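Caring for a Light Wooden Work Table

Household and Workshop Notes
Lai-ching Poon
Oct 7, 2020

A pale wood tabletop shows everything: tea rings, pencil, blue dye from a wet newspaper, the gray haze left by metal parts. Most of these marks sit in the finish or in the top few fibers and can be removed without stripping the whole surface. The notes below cover identification of the finish, routine cleaning, stain removal, flattening of small dents, and re-oiling. They apply to solid wood. Veneered tops can be cleaned the same way but should be sanded by hand only, and as little as possible.

Identify the finish first

Pick a spot on the underside or the inside of a leg. Put one drop of water on it and wait ten minutes.

If the drop stays round and wipes off clean, the top has a film finish such as varnish or lacquer. If the drop flattens and leaves a slightly darker spot that fades within the hour, the top is oiled or waxed. If it soaks in right away, the wood is bare or the old oil is worn out.

To tell oil from wax, scratch the same spot lightly with a fingernail. Wax comes up as a pale curl. Oil does not.

To tell lacquer from varnish, touch the spot with a cotton swab dipped in denatured alcohol. Shellac softens and turns sticky in a few seconds. Lacquer may dull slightly. Cured oil varnish should show no change. Keep the swab away from the visible surface.

Routine cleaning

Film finish: a cloth wrung out in warm water with a few drops of dish soap, then a second cloth with plain water, then a dry one. Wipe along the grain. Do not use ammonia glass cleaner on shellac or lacquer.

Oiled finish: same method, less water, no soaking. Soap pulls oil out of the wood over time, so a soaped top wants oiling more often than one wiped with plain water.

Waxed finish: dry cloth for dust, barely damp cloth for spills. Buff afterward.

Crumbs and grit go first in every case. A dry brush with soft bristles is better than a cloth for this, which drags grit across the surface and leaves fine scratches that show at a low angle under a lamp.

Water rings

A white ring is moisture trapped in the finish. A black ring is a reaction between iron and the tannin in the wood, and it lies below the finish.

For white rings, start with time. A fresh ring often fades overnight in a dry room. If it remains, lay a folded cotton cloth over it and pass a warm iron across the cloth for a few seconds, no steam. Lift, check, repeat. Stop if the finish feels soft. An old ring on a film finish may need rubbing with a little paste wax on very fine steel wool, grade 0000, along the grain with light pressure. The rubbed patch will have a lower sheen than the rest of the table. Either buff it up with wax or rub the whole top to match.

For black rings the finish has to come off over the stain. Oxalic acid, sold as wood bleach, is the usual treatment. Mix it according to the package, brush it over the whole board (a bleached circle in an unbleached board looks worse than the ring did), let it dry, and rinse several times with clean water. Wear gloves and eye protection. Do not sand the dried crystals. The dust is harmful to breathe.
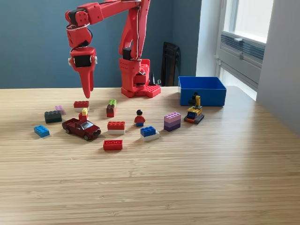
Ink, crayon and glue

Ballpoint on a film finish usually lifts with a little isopropyl alcohol on a swab. Test first, as above, and never use it on shellac. Work from the outside of the mark toward the middle and change swabs often. On an oiled top the ink has gone into the wood and will need sanding.

Crayon and candle wax: chill with ice cubes in a plastic bag, then push off with a plastic scraper held nearly flat. An old store card works. Remove the remaining film with mineral spirits on a cloth.

White glue softens under a damp cloth left in place for half an hour. Super glue does not. Scrape what can be scraped and leave the rest until the next refinish. Acetone will dissolve it, along with most of the finish.

Sticker residue comes off with vegetable oil. Leave it on for ten minutes, rub with a thumb, wipe, then wash with soapy water.

Dents

A dent is crushed fiber and can be raised. A gouge has fiber missing and can only be filled.

On bare or oiled wood, put a few drops of water in the dent and let them soak in. Cover with a damp cotton cloth and touch the tip of a hot iron to the cloth over the dent until the steam stops. Let the wood dry completely before judging the result. A second round usually gains a little more, a third rarely does. On a film finish the steam cannot reach the wood, and the heat will turn the finish white. Leave small dents alone there.

Fill gouges with a hard wax stick one shade lighter than the wood. Pale wood yellows with age and with oil, but wax fillers look darker once they are pressed into a hole. Level with a plastic scraper.

Sanding an oiled top

1. Wash the top and let it dry overnight.
2. Hand sand with 80 grit only where there are deep stains or scratches. Use a cork or rubber block.
3. Go over the entire top with 120 grit, then 150, then 200 (sold as 220 in many stores, either will do).
4. Vacuum. Wipe with a barely damp cloth to raise the grain.
5. When dry, sand once more with the last grit, very lightly.

Do not skip from 80 straight to the finest paper. The coarse scratches stay in the wood and show as soon as oil is applied. Do not go finer than the last grit listed on a table that will be oiled, either. A polished surface takes up less oil.

Oiling

Use an oil that cures, such as linseed, tung, or a hardening oil blend. Olive oil and other cooking oils stay greasy and can go rancid. For the palest color choose a white-tinted oil and test it on the underside. Plain linseed will yellow the wood noticeably in the first year.

Pour a small pool in the middle and spread it thin with a lint-free cloth. Wait 15 minutes. Wipe off everything that has not soaked in, using clean cloths, until the surface feels dry to the hand. Any oil left standing will turn into a sticky film that has to be scraped off. Give the top a day between coats. Two coats are normal for a top in good condition, three for one that has been sanded bare.

Oily cloths can heat up and catch fire by themselves. Spread them flat outdoors to dry, or put them in a metal can filled with water and closed with a lid. Do not ball them up in the trash.

Light and placement

Wood under a runner or a desk pad keeps its original color while the rest of the top changes. Move such items every few weeks during the first year. The difference evens out slowly once the covered part is exposed.

Keep the table clear of radiators and floor vents. A solid top moves across the grain with the seasons and needs to be free to do so. If the top is screwed to the base, the holes along the cross rails should be slotted. In damp weather, August in most places, check that the screws have not been pulled tight against the ends of the slots, and loosen by a quarter turn if they have. Retighten in winter until just snug.

Rubber feet on lamps and appliances can leave dark marks in lacquer. Stick felt pads over them.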